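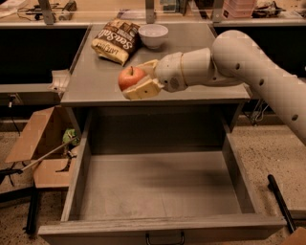
The grey table with an apple, the little white bowl and a bag of Late July Sea Salt tortilla chips, drawer open underneath.

The snack table: your questions answered
Skollside shared workrooms, for members and visitors
Last updated 6 March 2022

Welcome, and thank you for reading before asking, although you are always welcome to ask as well. The snack table has grown from a bag of fruit left by the door into something most of us lean on by mid-afternoon, and the same questions keep finding their way to the front desk. I've gathered them up here with the answers we usually give. If yours is missing, the last question tells you where to send it.

Where do I find it?
In room 202, up the first flight of stairs and along the corridor past the coat hooks. You want the grey metal table with the drawer under the top. The long workbench behind it is for work, so please don't put food down there, however handy it looks.

Who are the snacks for?
Anybody who is in the building. Members, visitors, the person who has come to look at the boiler, your cousin who is only waiting for a lift. You don't have to sign anything and you don't have to have put anything in first. If you'd like to chip in, there is a tin at the front desk, and coins are every bit as welcome as notes.

What goes on top and what goes in the drawer?
Bags and the bowl stay on top, towards the back, and whole fruit goes in the drawer. We did try it the other way round for a while. The bags got squashed every time the drawer was shut, and Facundo Retamal, who likes his tortilla chips in one piece, made a very good case for changing over. An apple left out on the table in the morning is perfectly all right, but do pop it away before you go home.

How should I put an apple in the drawer?
Pull the drawer all the way out first, using the handle on the front. People tend to open it a hand's width and post the apple through the gap like a letter, and then it rolls, knocks against the side and has a brown patch on it by the next day. Open it fully, set the apple down near the back, let go once it has settled, and slide the drawer shut gently. If there are several, leave a bit of space between them. They do keep better when they aren't leaning on one another.

Can pears and bananas go in too?
Pears, yes, if they are still firm. Bananas had better stay in your own bag, please, as they hurry everything else along and the whole drawer ends up smelling of them (I am fond of a banana, but that smell gets into the room and stays there for days).

Are the apples washed?
Assume not. We buy them by the box from Espinoza, the greengrocer on the corner, and they go into the drawer just as they come. Give yours a good rinse under the tap in the kitchenette and dry it on your sleeve or, better, on a clean tea towel.

What is the little white bowl for?
For tipping out a helping of tortilla chips, so that we aren't all rummaging in the same bag. Take what you fancy, eat it, then wash the bowl, dry it and put it back empty. Please don't leave crumbs in it for the next person, and please don't use it for apple cores, tea bags or screws. All three have happened. If you want something deeper, there are soup bowls in the kitchenette cupboard with the Nunetti stamp on the bottom, and those can be borrowed for the day.

The chips go soft. Can anything be done?
A little. Squeeze the air out of the bag, roll the top down tightly and lay something over the fold. We used to have a set of pegs for this and I would dearly love to see them again, so do have a look in your coat pockets. A bag that has been open for more than 2 days is fair game for anyone who wants to finish it, and we would all be grateful if somebody did.

Why is it nearly always the plain salted sort?
Because we asked. Eulalia Huenchumán went round with a sheet of paper and a great deal of patience, and plain salt came out well ahead of the chilli and the cheese. It is also the one that most people with fussy stomachs can manage. You may certainly bring another flavour along to share, provided you leave it in its own bag so the ingredients can be read.
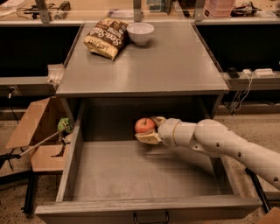
How do I clean the drawer?
Take everything out, wipe the floor of the drawer with a damp cloth, go along the side walls, and dry it with a second cloth before the fruit goes back in. There are a few scuffs on the bottom that won't shift, and I'd ask you not to go at them with the scouring pad, as they do no harm. The tabletop wants the same treatment, but lift the bowl and the bags off first instead of wiping round them. Cristóbal Echeverría keeps a bottle of Jonerico spray under the kitchenette sink for sticky patches. A squirt on the cloth is plenty.

May I keep my own lunch in there?
We would rather you didn't. The fridge has a shelf for lunches, and anything in the drawer is taken to be for everybody. Hipólito Painemal lost a very nice peach that way and was extremely gracious about it.

Does the fruit ever run out?
It does, most often in June, when we have the open days and get through almost 100 apples. If you find the drawer bare, let the desk know and we'll see to it with the next order. In the meantime Espinoza is open until six.

Who do I ask about anything else?
Benjamín Leiva looks after the orders and is the best person for allergies, suggestions and missing pegs. Ring extension 3642 or leave a note at the front desk with your name on it, so that he can come and find you with an answer.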